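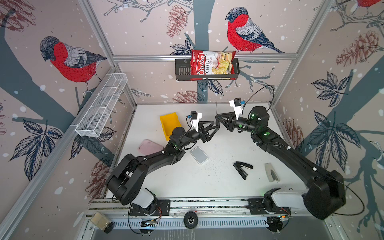

Pre-purchase inspection, two-arm bench cell
Site: Bramstead, back workshop
Date: Wed 18 January
Checked by: Aileen Malabanan
Comments marked RP: Rodel Policarpio, purchasing

The request is for a second cell from Villura, same layout as the first. Nothing gets ordered until every line reads OK or has a name against it.

1. Emergency stop reachable from the operator's chair
OK. Tested from both sides.
RP: The quote lists the stop button as an option. Why are we paying extra for that?

2. Arm bases tight on the rail
OK after retightening. The left one took a quarter turn. Ask Villura for a torque value in writing – I have asked twice since October.

3. Cable clearance at full reach
NOT OK. The wrist camera cable on the right arm needs a longer loop. Price it into the second cell or don't buy the second cell.

4. Gripper fingers, wear and spares
OK for now. The quote has 6 spare pairs at $40 a pair. The sales rep says fingers are a consumable. The brochure says they last.
RP: Order two pairs. If the brochure is wrong we'll know soon enough.

5. Work surface and bins
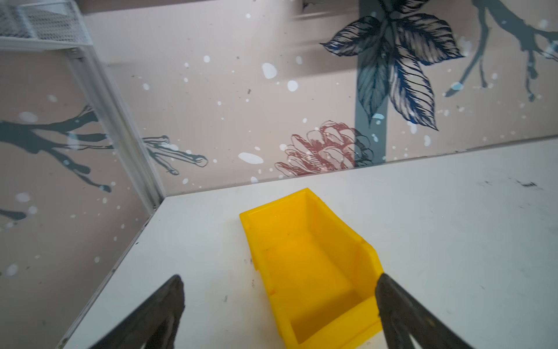
Replacement tabletops are quoted at $196 each, and Villura recommends a new one every year. I don't see the case for it. The white top has scuffs and a patch of dark scratches toward the back edge, and none of that is a safety finding. The yellow bin can stay too; it's an ordinary open-topped parts bin and we have no need for the "cell-ready" set from Kurkum at $186.
RP: Agreed. Strike both lines.

6. Enclosure frame and panels
OK. Corner brackets checked by hand. No sharp ends found on the extrusion.

7. Lockout procedure posted at the cell
NOT OK. The sheet we were given is for a different model. Villanueva's office had the same problem and never got a corrected one.

8. Training hours in the budget
Blank. The proposal says "minimal." I want a number of hours and who pays for them.
RP: Leave blank until they answer. I won't guess on their behalf.

Result: HOLD. Items 3, 7 and 8 open. Savings claim in the proposal not reviewed, no figures supplied to review.

Send replies to Aileen, copy Rodel.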